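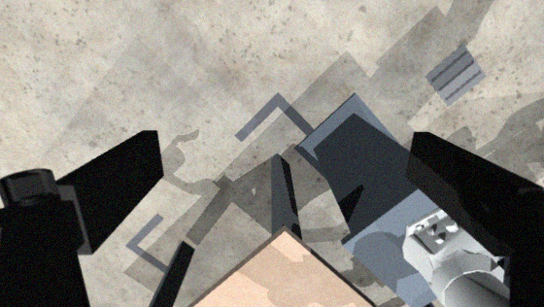

Sisay Robot Club – Gallery, Winter Term

Welcome to the gallery page of our club. We are a student group at the Skenard technical school, and this term all our work was done in simulation. We are preparing for the Tiredley Cup, where each team must program two grippers to sort and place parts on a table. The teams get their computer model from the organizers and may change only the control program.

The club meets on Tuesdays after the last lesson, in the computer room on floor 2. At this moment we have 9 members. Most of them had never written a program for a robot before June, so we began very slowly, with one gripper and one block.

The task
The parts lie on a stone-like surface and their position changes at every start. Some of them are turned diagonally, and this is difficult for our program, which likes everything to be straight. For the Cup, a run is counted only if both grippers finish without touching each other.

The grippers
Both grippers are black, with thick, angular fingers. The students wanted to paint them in the club colors, but the rules of the Cup do not permit it. The program with which we control them is called Kisia. It was written by last year's group and we are still finding old comments in it – some of them are quite funny.

Shadows
For many weeks we trained with the shadows turned off, and the results looked very good. After we turned them on, the program often took a dark shadow for a part. We have now made over 2,000 runs with shadows and the newest version of Kisia makes this mistake less often.

Results until now
Our best score is 158 points, made in the practice round on 17th December. It was enough for the next round, and we were very happy with it. The team from the evening course had a better time, but they lost points for a part that fell from the table.

Students of all years can join us, also those without experience. Please write your name on the list by the door of the computer room.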